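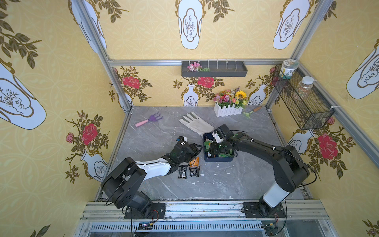 From: the Kavanagh bench
To: teleop-list
Date: 15 Jul 2019
Subject: Re: [teleop] how many demos before it's worth training?

Hello all,

Good question, and one I've changed my mind on twice since February, so take this with a pinch of salt.

> We have two arms going at last and we're recording the first
> lot of demos by remote control. The task is dull on purpose,
> just moving packets between the table and a tray. We've got 60
> good ones. Is it worth training on that, or do we carry on to
> a few hundred first? Also, do you throw away the runs where
> the driver fumbles? We've been binning them and it hurts.

Train on the 60! Do it tonight. It will probably be rubbish, but you'll learn more from watching it be rubbish for ten minutes than from another week of driving. When we did our first packet task on the Rakden setup we saved up 642 demos before we trained anything, feeling very pleased with ourselves, and then found that all of us had been starting with the left arm parked in the same spot. Move it a hand's width over and the policy just sat there. We'd have caught that on day two if we'd bothered to look.

So now we train early and often, and the count matters less to me than the spread. We ended up with 1564 for that task, and I reckon the last 800 did nearly all the work, as those were the ones where we shuffled things about between runs. Packets side by side, packets overlapping, one half under another, the tray turned a bit. Snack wrappers are a pain in particular – they're shiny and they crumple, so the same packet looks like a different thing every time you put it down.

On fumbles, please stop binning them. Or at least stop binning all of them. If the driver misses a packet, backs off and gets it on the second go, that's gold, because it's the only place the robot ever sees how to get out of trouble. What I do throw out is dithering. If I've hovered over the tray for ages trying to make up my mind, the policy learns to hover too (ask me how I know). Same with runs where the driver stops to talk to someone. We keep a plain text file next to the recordings with one word per run, "clean", "recovered" or "bin", and it takes no time at all if you do it straight after each run. 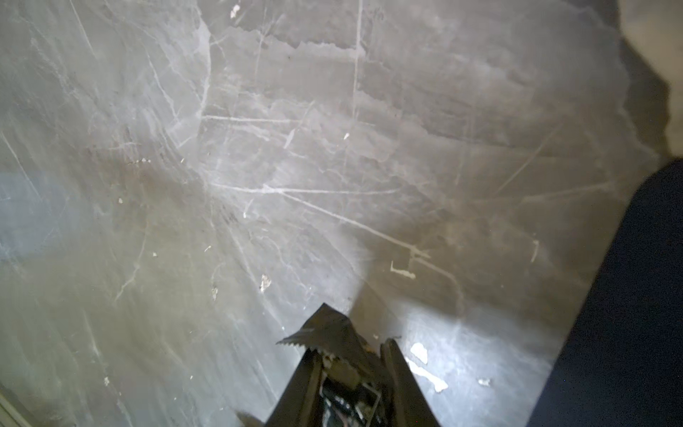 The other thing I'd say is to drive from the camera views if you possibly can. We used to stand next to the table and look at the arms directly, which is lovely and easy, and you end up using all sorts of things the robot can't see. Then you play back the wrist camera and it's fingers and a big patch of grey and no clue at all what the driver was aiming for. Driving from the screens is slower and I was hopeless at it for the first couple of days, but the demos are worth far more. Glare is worth checking from there as well. A bright patch that you'd never notice standing up can fill a good part of the view once the gripper is low.

One for the rest of the list while I'm here: has anyone got the Braltitz recorder to keep both arms in step? Ours drifts over a long session, and by the end the right arm is lagging enough to see in playback. Restarting it between batches cures it, but I keep forgetting. Someone on the Stakisach thread in February said they had a patch and then I never saw it go up anywhere.

Happy to share our run sheet if it's any use, it's only a page. And do post how the 60 get on, even if it's awful!

Cheers,
the Kavanagh bench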